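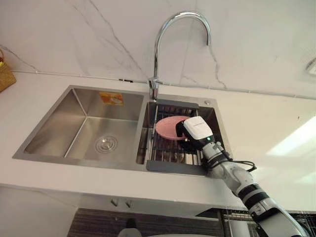
How often should I clean the drain of a kitchen sink? Once a week is enough for most homes, and once more after you have washed a very greasy pan.

I start with this because a bad smell in the kitchen comes mostly from the drain, and people look for it in the bin. Lift out the strainer and brush both sides with an old toothbrush. Then put in 60 grams of bicarbonate of soda, wait a quarter of an hour and pour hot water after it slowly. I do not use boiling water, my pipes are plastic and the joints do not like it.

For limescale on the tap, wet a cloth with white vinegar and wrap it on the end of the spout for the time of one coffee. Rinse well. Vinegar should not stay on steel overnight -- it can leave a dull mark, and I have one such mark at home to prove it. Always wipe in the direction of the brushed lines.

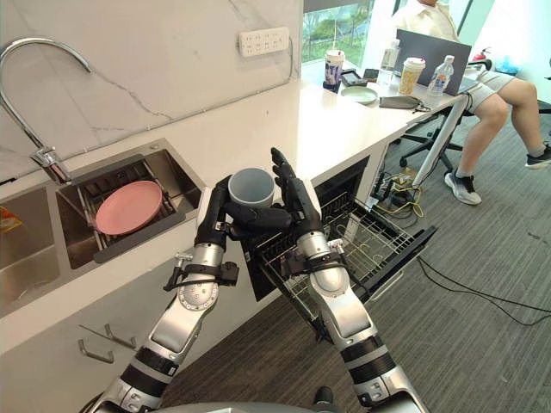
Must I rinse everything before I load the dishwasher? Scraping is sufficient, if you run the machine on the same day. Only egg, porridge and burnt cheese need some water first.

Clean the filter every second week. In my old Dreten it turns to the left and comes out with the fine mesh together; other machines have two parts. Wash it with warm water and a soft brush, and look also at the rubber of the door, at the bottom, where a brown line of grease collects. Salt goes in just before a wash, so that the spilled grains do not lie on the metal.

If glasses come out cloudy, try first a lower temperature and less powder. When vinegar takes the cloud away, it was limescale. When it stays, the glass itself is worn and you can stop scrubbing.

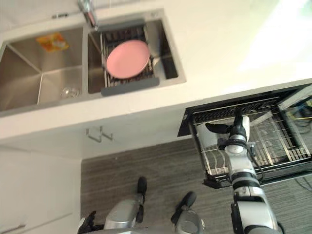
Hajnalka Bárány wrote to me in April that she dries her sink with a cotton cloth each evening, and since then she needs the vinegar only some few times in a year. She also puts the dish rack itself through the dishwasher once a month, if it is of a kind that fits and does not rust. I have tried both and the cloth I can recommend warmly.

Boglárka Szilágyi, 05/09/2024

Related tips
Getting tea stains out of cups
Which cloth for which surface
Descaling a kettle without the smell
Sharpening scissors at home

We use cookies to remember your settings. By reading on you accept them.

Contact | © Mészáros Household Pages | Back to top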